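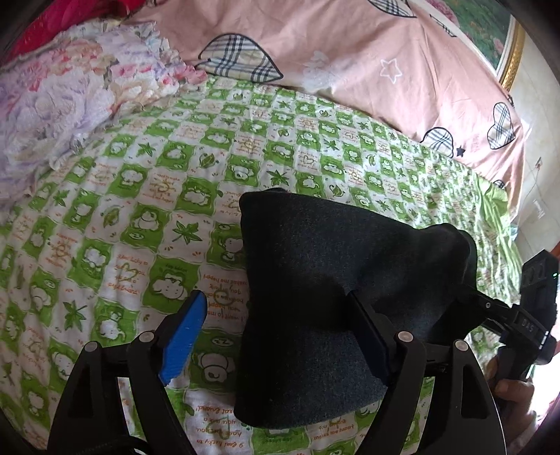 STODNESS, April

So, the winter clothes are coming off the shelves, and as usual I'm doing it all on the bed. I know some of you have a proper folding table (a few of you have written in to tell me so, at length), but a bed is the right height for me, it's soft, and a green-and-white check is a wonderful background for dark clothes. Try finding a charcoal gray anything on a navy comforter at nine in the evening and you'll see what I mean!

This is issue 104, and I went back through the old ones to see what I'd said about dark fabrics. Not much! Plenty about white shirts, a whole page about towels, and one line telling you to wash black things inside out. I still stand by that line, but there's more to it.

Let's start with the fuzzy stuff. Anything with a felt-like surface goes on my bed first, before the smooth cottons, and it gets checked on both sides under the good lamp. Felty fabric picks up whatever it touches. If it has spent the winter pressed against a light-colored towel, it will have brought half the towel along. I used to go straight in with the sticky roller, and I've gone off that a bit. The roller takes the top layer of lint and leaves the bits that have worked down into the pile, and on an older piece it can rough up the surface even more. Now I use the Londari brush, the one with the short bristles, and I go in one direction only, shoulder to hem. It takes longer. Put the radio on.

After that come the black pieces, the thick, soft ones that never want to lie flat. You pick them up in the middle and they just hang there in a big lump with a fold down the front, and you can't tell a sleeve from a leg. I've stopped fighting it. I hold the thing up, give it one good shake, lay it down and find the seams with my fingers. Once you have a side seam you have everything else.

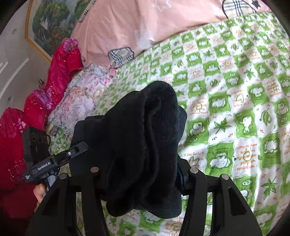
And do look for lint while it's up in the air, too, before you lay it down. Matte black shows every speck, and it's so much easier to deal with at that point than after you've folded it into a neat square and then noticed (ask me how many times I've unfolded a neat square). A slightly damp rubber glove works well here, the plain kitchen kind. Stroke downward and the specks roll up into a little worm you can pinch off. Very satisfying, a bit gross.

Reds get their own spot along the side of the bed. I don't wash them with anything pale until I'm sure of them, and I'm never completely sure of them. A reader asked whether red and black can share a wash. Mine do, cold, on the short program, and the black has never complained. I wouldn't put a brand new red in there, though. Give it a wash or two by itself first.

For storage I've gone back and forth. The vacuum bags save a lot of space, I'll give them that, but the thick pieces came out last fall with creases that took two weeks on a hanger to drop out. This time I'm using the flat cotton bags from Rissanen — they're 42 dollars for the set, which made me gulp a little — and laying them loosely on the top shelf. The shelf is still the old Workeck one, the one with the wobbly left bracket that I keep saying I'll fix. Maybe in May.

One more thing on folding. Several of you fold dark knits in thirds because that's how the shops do it. Lovely if you have narrow shelves. On a deep shelf I like halves, with the sleeves laid across the back and the hem brought up to the collar. Fewer fold lines to press out come October, and the pile doesn't lean over like a drunk every time you pull something from the bottom.

If you've got your own method for getting lint out of black fabric, send it over and I'll put a few in next month. Please, no more vinegar — I have 3,098 words on vinegar sitting in my inbox from the last time I asked, and I'm still reading! Questions about moths are welcome too. I've got cedar blocks on the top shelf at the moment and I need to sand them down again before the bags go up, so that's my job for tomorrow morning.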